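Ticket 61 – label printer skips every other label
Status: open, waiting on customer

Hi again! So I did what you folks at Prelik suggested and reinstalled the driver, and it's still doing it. I'm on the Prusen desktop printer, using the Maldonado rolls (500 to a roll), and it feeds one label fine, then spits out a blank, then a good one – over and over. I've wasted most of a roll on this.

Stuff I tried:
cleaned the sensor with a dry swab
turned it off for 3 minutes
swapped the USB cable
ran the calibration from the front button, twice

The weird part is that the old rolls from Metthorpe (900 count, slightly shorter labels) print perfectly. Same computer, same template. I'd switch back but I just bought a whole case of the new ones in March, ugh. 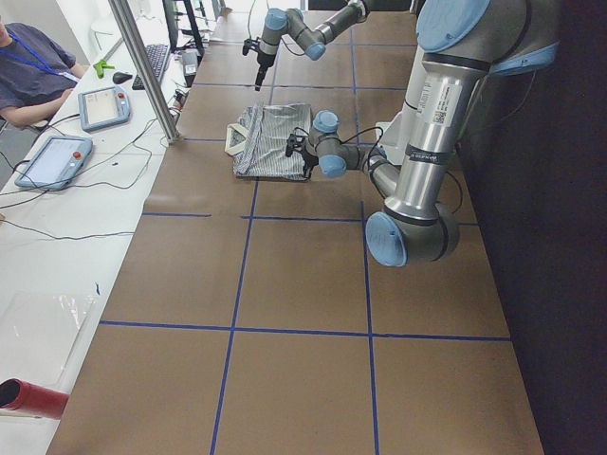 Do I need to change the label size in the driver when I switch rolls?
Set the height to match the new label, save it, and then run the calibration again.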